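Numley workshop members complete two-armed household robot build

Shared workshop publishes drawings, wiring plan and control software for a self-built machine with multi-fingered hands

NUMLEY, June. Members of the Numley shared workshop have completed the first working version of Vonomero, a humanoid robot assembled by a group of five over two winters. The mechanical drawings, wiring plan and control software are released today for other home builders and shared workshops to use and alter.

Vonomero has a rounded torso shell, two arms and a pair of dark grey hands with several fingers each. A camera is fitted at head height and looks down past the hands, so the operator and the control software work from the same view. The present version takes its supply through a cable. A battery pack is planned but is not part of this release.

The complete parts list runs to 529 items, of which 114 are made in the workshop on a lathe, a small milling machine and two printers. The remainder are stock parts. Bearings, fasteners and connectors were kept to common metric sizes wherever the load allowed, and the list gives a second choice for any part that proved hard to obtain during the build.

"The wrist took longest," said Kamlesh Lodhi, who led the mechanical work. "We made four versions. The first three had play in the joint that you could feel by hand, and any play at the wrist is larger by the time it reaches the fingertips. The fourth uses a wider bearing and a shorter shaft. It is heavier, and we accepted that."

Control software was written by Tamás Deák and Piroska Mészáros. It runs on a single desktop computer and handles arm position, finger position and the camera feed as separate processes. A fault in one process brings the arms to a controlled stop and holds them there. The operator must then clear the fault by hand before motion can restart. The group has recorded 81 hours of powered running, and the fault log for that period is included in the release without edits.

Current work concerns reach and hand spacing in ordinary furnished rooms. Trials take place in the lounge next to the workshop, where two white armchairs, a small round side table and a lined waste bin give a range of heights and shapes at the far side of the carpet. The arms are brought forward over open floor with the hands well apart, and their position in the camera view is compared with the position reported by the joints.
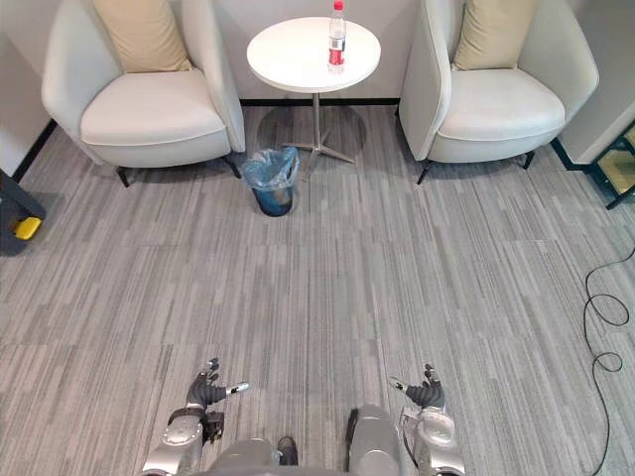 Known limits

The group lists the following limits in the build notes and asks other builders to read them before ordering parts.

The hands are rated by the group for light objects only. Finger tendons stretch in use and need to be set again after long sessions.

The camera view is partly blocked by the forearms when both are raised. Levente Medve, who wired the torso, is working on a revised head mount that sits further forward.

Cable routing inside the upper arm is tight. Builders should fit and test the wiring loom before closing the arm housing, as it cannot be reached afterwards without removing the shoulder.

The arms do not sense contact along their length. The machine should not be run with another person within reach, and the operator should have the stop switch in hand whenever the motors are powered.

Availability

The release consists of the drawings, printable part files, wiring plan, software and 481 pages of build notes. It can be collected on a memory stick from the workshop or requested by email. There is no charge, and no kits or finished machines are offered for sale.

A second build is under way at the Ledesma workshop, using the same drawings with a narrower shoulder. Changes that prove useful will be added to the notes in a later issue.

About the Numley shared workshop

The workshop provides benches, hand tools and machine tools to its members, with evening access from 6 pm. Training is required before using the lathe or milling machine.

Press contact: Andri Ortner, Numley shared workshop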